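Print this page | E-mail this page

Two Arms, One Garage: Final Project Report

Lakshmi Achari and Imogen Dawber

What we set out to do

The plan we handed in last fall was to build a two-armed kitchen helper in Imogen's garage and have it clear a counter by February. The plan was four pages long and used the word "simply" a lot. We have left it in the appendix, partly because the department asks for it and partly as a warning to next year's group.

We built one and a half arms. The left arm is complete and moves the way it is told. The right arm has a shoulder, an elbow and a wrist that turns in only one direction, so it can open a jar but can't close one. The control software, which we named Treloar after the street the garage is on, was written for two arms and has had to wait for the hardware to catch up.

The garage

We shared the space with a chest freezer, two bicycles and Imogen's father, who was restoring a canoe. The freezer and the arm controllers were on the same circuit. We found this out over a period of weeks, one reset at a time. The freezer is now on an extension cord from the laundry room and the robot hasn't rebooted in the middle of a move since.

The bench is a solid-core door on sawhorses. We bolted the shoulder plates straight through it, after first bolting them to a shelf that turned out to have other ideas about load. The left arm weighs more than the plan said, mainly because the plan left out the motors.

Parts

Total spending came to $763 against a budget of $1000. This looks like good management. The difference is almost exactly the price of the missing half arm.

The joint motors are a secondhand set from Dilta, sold as pulls from packing machines. We bought 8 and one arrived seized, so we got to learn about gearboxes earlier than scheduled. The gripper fingers were printed in the school lab and lined with strips cut from a Graneo shelf mat, the ribbed kind. We tried bare plastic first, then rubber bands, then a bicycle inner tube that left black marks on everything it touched, including Lakshmi.

Software

Treloar runs on an old laptop with a cracked hinge. It does three jobs: it takes a target position, works out the joint angles, and sends them to the motors at a speed we can still outrun. The first version did the angles in degrees and the speed limit in radians. The dent in the garage door is from the first version.

Since the right arm existed mostly as a drawing, we did the two-arm work in simulation. Lakshmi set up a kitchen to practice in and wrote a small test runner called Prodorton that reset the room, picked a target and logged whether the gripper ended up holding it. It ran overnight most of the spring, with the laptop on a cooling rack that the Dawbers would like back.

Results

In simulation, Prodorton logged 366 attempts, and over half ended with the object held. The failures were of two kinds. Either the gripper closed early and pushed the object away, or both arms went for the same one and met in the middle. We fixed the second by giving the left arm priority, always, which is not very clever but is easy to test.

On the bench, the left arm can pick up a sponge, a tennis ball and a paper cup if the cup has something in it. It cannot pick up an empty cup. It crushes the cup and then reports success, as the software only checks how far the fingers have closed – a crushed cup and a firmly held pencil look the same to it. A force sensor in each finger would sort this out and was cut from the parts list in the first week to save money. See above about good management.

What we would change

We would build one arm, finish it, and then think about whether the world needed another. We would also label the cables. There was a Saturday when every joint moved perfectly in response to the command meant for a different joint, and it took us until dinner to stop blaming the math.

The simulator should have come first. We treated it as a fallback, and it ended up being where most of the useful work got done, at no cost in motors. Running the real arm and the simulated one side by side would have caught the degrees and radians mix-up before the door did.

The right arm's wrist is waiting on a bearing. Imogen is keeping the bench over the summer, canoe permitting, and

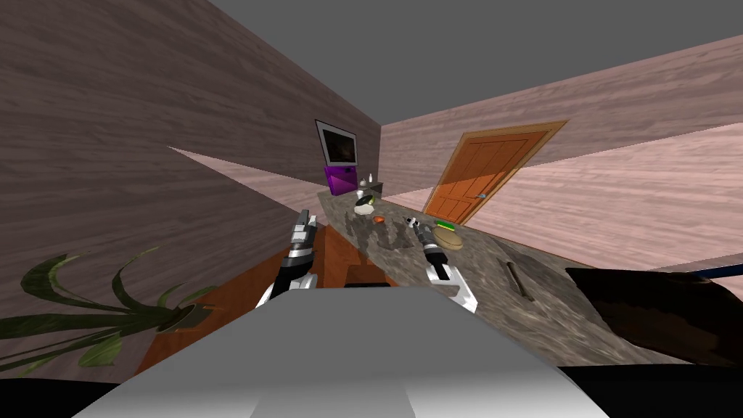

has promised to get the thing turning both ways before she needs the sawhorses for anything else. Lakshmi will keep working on the grip check. The code and the parts list are with the department office, and anyone who wants the seized motor can have it.

Print this page | E-mail this page

Recent student projects

A Rain Gauge That Texts You
Rebuilding a Belt Sander from Two Broken Ones
Line Follower, Second Try
Garage Door Opener with a Memory
Automatic Plant Watering on a Small Budget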